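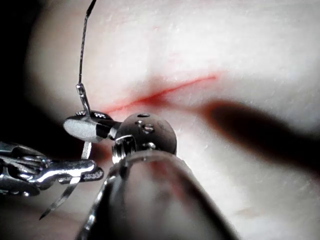

Thin red cut on a tissue pad

Do you charge for a first chat?
No, the first 20 minutes are free! I'm Gertraud Pfister, and I help people with tenancy disputes (bonds, mostly).
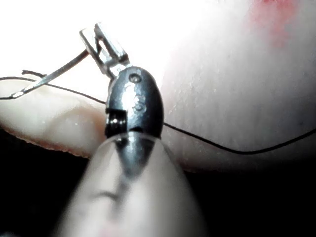
If we keep going after that, you'll get my fees in writing, and you can pay by card or cheque.

What should I bring? 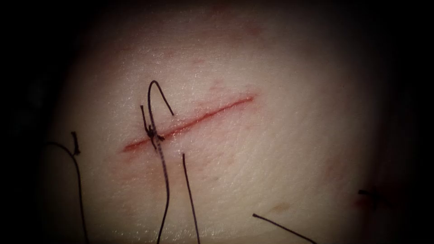 Your lease, the condition report and any emails with the agent. A rough timeline helps too – draw it as one line, like that straight, narrow red cut, and mark the dates along it. Messy handwriting is fine.

Can I bring a friend?
Of course. Abbas Hassanpour at our front desk will find you both a chair.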